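Setting house rules for a simulated pick-and-place run
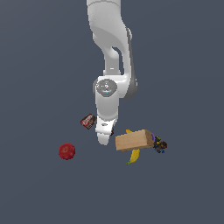

Do I really need written rules if the arm only exists on my computer?
I'd write them, because whatever you let slide in the simulator gets copied over to the bench later on, usually by someone who never knew it was a shortcut.

I learned that the slow way at Hitcombe, where we moved a grasping job from screen to workshop one November and spent most of the month undoing our own bad habits. So here are the rules I use now. None of this replaces the proper safety standards for a real cell, and you'll need those as well once there's metal moving near people.

Step 1. Write the task down before you touch the settings

One sentence will do. "Pick up the apple and lift it clear" is fine. "Test grasping" isn't, as you can argue any result into a pass afterwards. I put the sentence at the top of the run log and I don't let myself edit it once the first attempt has started. If it's wrong, I start a new log.

Step 2. Sort your layouts into easy and awkward

An apple sitting on its own is an easy pick. A banana with a wooden block lying across it and grapes up against the end of the block is a very different job, and mixing the two into one score tells you next to nothing. I keep two folders, called (very imaginatively) "apart" and "piled", and I report them separately. If a layout has a bit of both, it goes by whichever object the task names.

Step 3. Fix the limits and leave them alone

Joint speed, gripping force, how low the fingertips may go – set them to what the real arm will be allowed to do. It's terribly tempting to let the simulated one go faster so you can get home for tea. By all means run the clock faster than real time, but keep the arm's own limits where they are.

Step 4. Check the starting state every time

Before each attempt I check these:

Gripper empty and clear of everything
No object sunk into the surface or hanging above it
No two objects overlapping in a way solid things couldn't
Named object reachable without going past a joint limit

The second one catches me out more than the rest. Things get dropped in a hair too high or too low, and a flat grey surface gives your eye very little to judge by. Read the height values and don't trust the view. If you let things settle under gravity first, give them 2 seconds and then check again.

Step 5. Decide what counts as a fail

Mine are: the wrong object moved, the object dropped, any limit reached, or the pile shoved about to get at something underneath. That last one caused a proper row with Kinga Gulyás, who thought a gentle nudge should be allowed. We settled on writing the allowed distance into the task sentence, so a nudge is fine if you said so beforehand. I still think she's a bit soft on it!

Step 6. Run enough, and keep the lot

I do 1000 attempts per folder and save the random seed with each one, failures included. On the Rácz job we had 154 fails in the piled folder, and going back through them taught me far more than the good runs did. If you bin the failures you can't replay them, and somebody will ask.

Step 7. Have someone else replay five

Pick 5 seeds at random and hand them over with the log and nothing else. If your colleague can't get the same result, something isn't written down. With me it's nearly always a friction value I changed and forgot about.

Naming the files

I use project, folder, seed, then result, all lower case with hyphens, so nokusari-piled-0031-fail and so on. Put the version of the simulator in the log itself. We didn't do that on Dulleck and I had to reinstall three old versions to find the one we'd used.

When you're ready for the real arm, print the log sheet and start again from Step 1 with a fresh task sentence, even if the wording comes out the same.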